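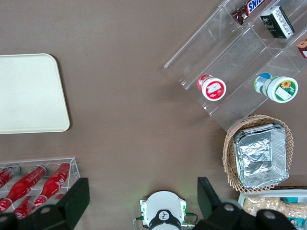
What is the best way to lay out a small self-service lunch counter?
Keep the tray at the center of the surface, place the drinks directly behind it, and leave open space on at least one side for a hand or a second container.

Student Project Report: Arrangement of Food and Drink on a Shared Counter
Buckley Campus, Food Service and Hospitality Program

1. Purpose
The Bundalham dining room serves a cold lunch to students who have a short break between classes. The project team was asked to propose a standard counter layout for the October term. The existing layout had grown without a plan, and students reported waiting while others reached across the counter for a drink.

2. Method
The team compared 2 layouts over 10 lunch periods. A total of 133 students completed a short questionnaire on paper. In Layout A, food and drinks were placed around the outer part of the counter. In Layout B, the tray was moved to the middle and the other items were grouped close to it. The budget for the project was $1275, most of which was spent on food.

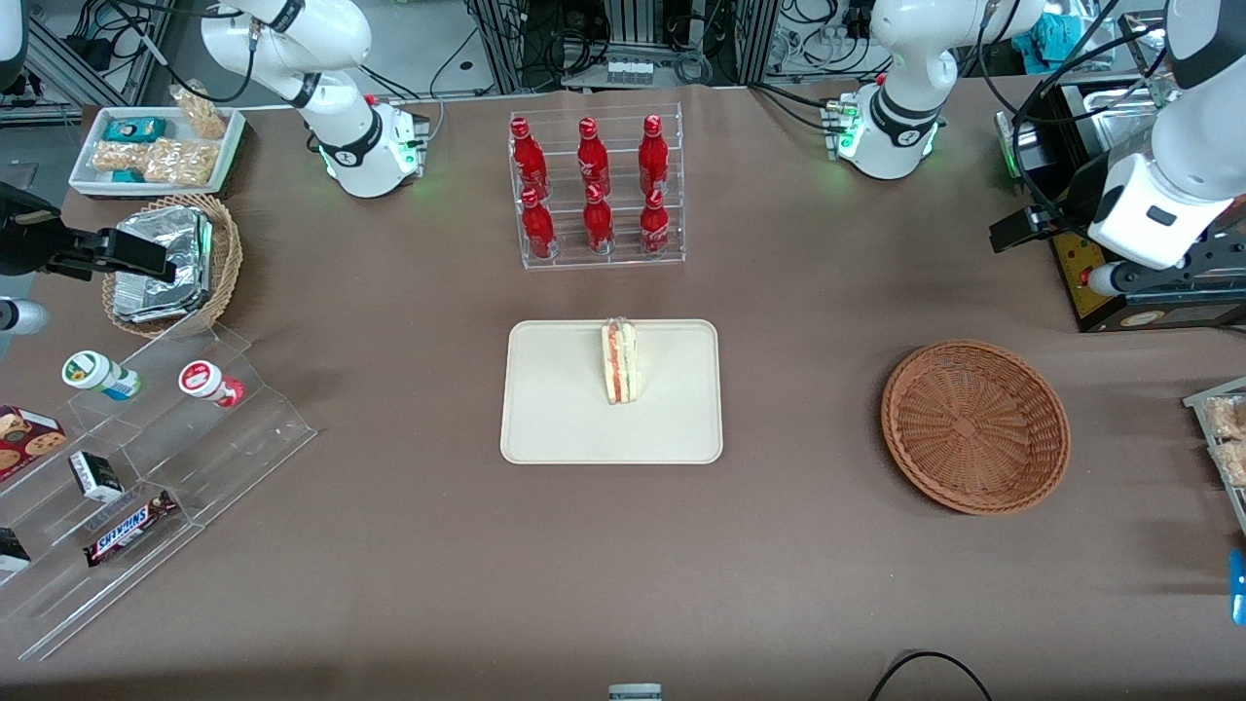

Layout B was the preferred choice in the questionnaire, and the team recommends it for regular use. Respondents mentioned the short reach between food and drink more often than any other point. The position of the bottle rack matters here: with its back row raised behind the tray, the red bottles in both rows remain in view, and the wrapped sandwich can stand upright in front of them with its filling showing. A basket to the right of the tray is useful for fruit or napkins – it should be filled last, once the tray is in position.

3. Limitations
Only one size of tray was tested. The team did not study hot food, and the results may not apply to the larger Pristholm dining room, where students approach the counter from both sides.

4. Further work
A second team will repeat the questionnaire at the Sarnano building next term. The layout sheet and blank questionnaire are available from the program office.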